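What I Learned Moving Small Things Between Two Boxes

Dec 24, 2024

I have been meaning to write this up since October, when I first got to spend real time teaching a robot arm by hand, and now it is the quiet end of the year and the kitchen is full of other people's baking, so I am hiding in the back bedroom with my laptop and a plate of walnut cookies. Forgive me if I wander.

Some of you will remember that I came to robots sideways. I repaired sewing machines in Ukbridge for a long time before I moved to Drornville, and when Vesela Halilović asked if I would like to come and help with demonstrations, I thought she meant standing at a booth and smiling at people. What she meant was that I would do a task with the arm, over and over, steering it the whole way, while the computer kept a record of every movement. Later on a program studies all those recordings and tries to work out how to do the job alone. My part is the doing. I am, in other words, the one being copied, and that is a funny feeling at my age!

The job itself sounds like nothing at all. There are two open boxes on a wooden table, one pale and one dark, and small objects that have to be picked up from one place and set down in another, neatly, without knocking anything. My granddaughter could do it before she could talk. But she has fingertips, and I had a gripper with two fingers and a very literal mind.
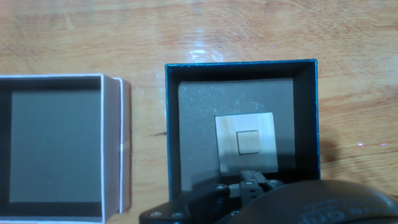
The view from the wrist, with the little wooden cube in the middle of its panel.

I spent much of my first week looking at the table the way the arm does, and I recommend it to anyone who starts this kind of work. From up at the wrist you lose your sense of depth almost completely. A box wall is just a thin line with some shadow inside it, and you have to learn from that shadow how far down the floor is. I kept stopping too high. Then I got brave and came down too low, and I heard a small crunch that I would prefer not to discuss (the box was fine, my pride less so).

Ilir Delić, who had been doing this much longer than I had, gave me the best piece of advice I got. He told me to go slower than I thought was polite. When you steer a machine in front of other people you feel them waiting, and you rush the last inch, and the last inch is exactly the part the program most needs to see done well. So I started breathing out on the way down, the way I used to when threading a needle on an old Yordanov treadle machine, and my hands settled.

We also had two ways of working. For some sessions I took hold of the arm and guided it directly, which is lovely and immediate — you feel the weight of it and it feels yours. For others I sat back and steered from a distance, and that took me far longer to get used to, with my hand going one way and the arm seeming to go another until my brain gave in and agreed to turn everything around. I still prefer the first. Lumturie Spahić, who looked after the recordings, preferred the second, because my sleeve never got into the pictures.

By the end of the second week I had a rhythm. I would set the pieces out, check that the boxes had not crept, start the recording, move, stop, and make a mark in my notebook. If I fumbled I wrote an F beside it and carried on. I was shy about the F's at first and asked whether we should throw them away, and Lumturie said to keep them all and let her sort it out, so I did. My notebook ended with 176 marks in it, and 22 of those were F's. I was rather proud of that until Mirsad Popescu showed me his page.
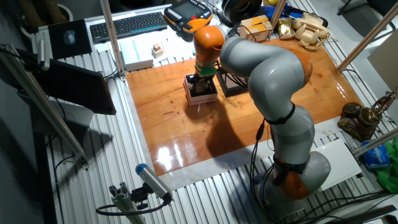

The part about the bench

I am a tidy person. My sewing bench had a tray for every size of screw, and I could find a bobbin case in the dark. So the bench here was a trial to me, I will admit, with a keyboard and a mouse at the back, cables going every which way, and two old telephones keeping company at the side, one of them a brass candlestick affair I would happily have on my own hall table. I itched to clear it all. I asked Vesela, and she said to leave it, and I left it, though I did straighten the keyboard more than once when I thought she wasn't looking.

What I did come to care about was the light. The wood is varnished and it shines, and the arm throws a big dark shadow over it that moves whenever the arm does. Early on I used to judge my position by that shadow without knowing I was doing it. Then one afternoon the blinds were set differently and I was lost — I missed the same easy pick three times running and couldn't think why. After that I made a habit of looking at the rim of the box and the tips of the fingers, and letting the shadow go where it liked.
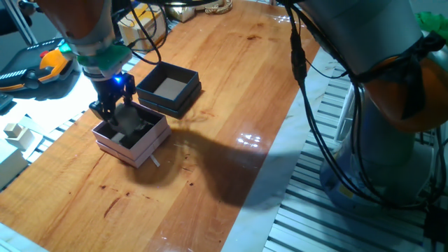

Posted by Ankica Mujić

Letting go turned out to be harder than picking up, by the way. You lower the piece into the box, you think you are there, you open the fingers, and it tips over on its side with a tiny clack. I must have learned that lesson six times. What finally helped was to wait one moment longer than felt natural before opening, and then to go straight up, with no sideways drift at all. I say "straight up" to myself out loud now. My husband has caught me doing it with the lid of the soup pot.

And then came the day when the arm tried it without me. I sat on my stool with my hands in my lap, not knowing what to do with them. It came down over the box slowly, and then it paused, just a little longer than it needed to, before it opened its fingers. That was my pause! I would have known it anywhere. It also drifted a bit to the left on the way up, and I am sorry to say that was mine too, from the early days, before I had started talking to myself. It dropped the next piece on the table and we all groaned together.

I go back in the new year, and Vesela wants to try softer things next, bits of cloth perhaps, where I may be of more use. If any of you have taught an arm to handle fabric I would dearly love to hear how you held it. Leave me a note below, and I will answer once the last of the cookies is gone and the house has emptied out.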